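Bin (container)

A bin is an open or lidded container used to hold loose goods, parts, produce or waste. The word covers a wide range of objects, from the grain chests of farm buildings to the stackable boxes of shops and stores. In British usage the unqualified word most often means a container for rubbish, while in trade and industry it keeps its older and broader sense.

Etymology

The word comes from Old English binn, meaning a manger or crib. By the late Middle Ages it was applied to chests for corn, flour and bread, and later to the divided shelving in which wine was laid down. The wine trade still uses "bin number" for the place of a wine within a cellar or on a list, and "bin end" for the last bottles of a batch.

Forms

Bins are commonly grouped by the way in which their contents are put in and taken out.

Open-topped bins have no lid and are filled and emptied from above. They may have upright or sloping walls. Sloping walls guide small items towards the middle of the floor, and where the slope is outward the empty bins can be nested inside one another for storage.

Open-fronted bins have a lowered front edge. They are hung on rails or set in rows on shelving, so that the contents can be seen and reached without moving the bin. They are widely used for screws, fittings and other small goods.

Hopper bins narrow to an outlet at the foot and are emptied by gravity. Farm feed bins and flour bins in mills are of this type. The angle of the walls matters a good deal, as fine or damp material may form an arch over the outlet and stop the flow.

Pallet bins are large boxes with a raised base that allows them to be lifted by a fork truck. They are the usual container for apples, potatoes and other crops between field and packing house.

Materials

Early bins were made of oak or elm boards, sometimes lined with tin or lead against mice and damp. Galvanised steel became common in the nineteenth century and remained the ordinary material for household dustbins until plastics replaced it. Metal is still preferred where contents are heavy, sharp or hot. Its surface will scuff and mark in service, and painted bins are often recoated several times.
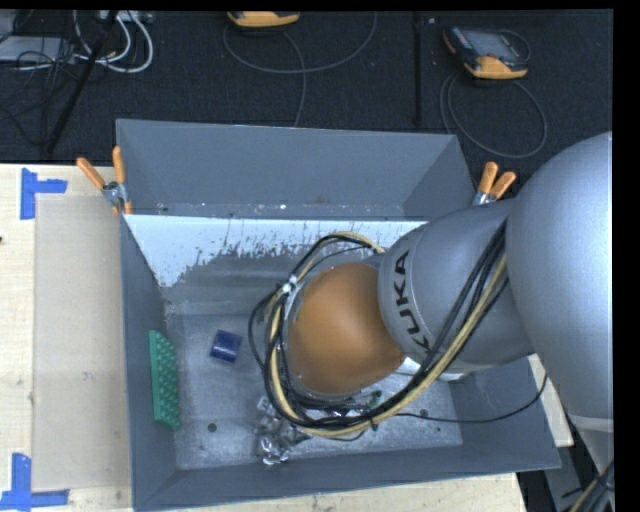

Entry by Perla Beltrán
Reviewed by Gerd Fuchs
Last revised: January

Plastic bins are lighter, do not rust and can be moulded in one piece with handles and label slots. Some types become brittle in strong sunlight or hard frost. Woven and wire bins are used where air must pass through the contents, as with onions, laundry and firewood.

Sizes and naming

There is no single system of sizes. Small storage bins are usually sold by their outside length and width, and larger ones by capacity in litres. The Seneviratne scale, found in some older warehouse handbooks, divides bins into 32 sizes according to inside volume. It was little used outside the grocery trade and has largely been given up in favour of makers' own lists.

Storage practice

In a storehouse the word "bin" may mean a marked place and not a container at all. A bin location is commonly written as a short code giving the aisle, the bay and the shelf. Where stock is kept at a fixed address, staff learn the layout quickly, although space is left idle when a line runs low. Floating systems place goods in any free bin and depend on accurate records.

The two-bin system is a simple method of stock control. Goods are drawn from the first bin until it is empty, at which point a fresh order is placed and the second bin is brought into use. The quantity held in the second bin must cover demand until the new supply arrives. The Plerkora seed store at Vuvenier, which kept about 100 bins in regular use, ran on this principle with a card tied to each handle.

Care

Bins for food must be emptied fully before refilling, so that old stock does not remain at the bottom. Wooden bins are brushed out and aired. Metal and plastic bins may be washed, and should be dried before use.

See also

Crate
Hopper
Silo
Urkix shelving
Wine cellar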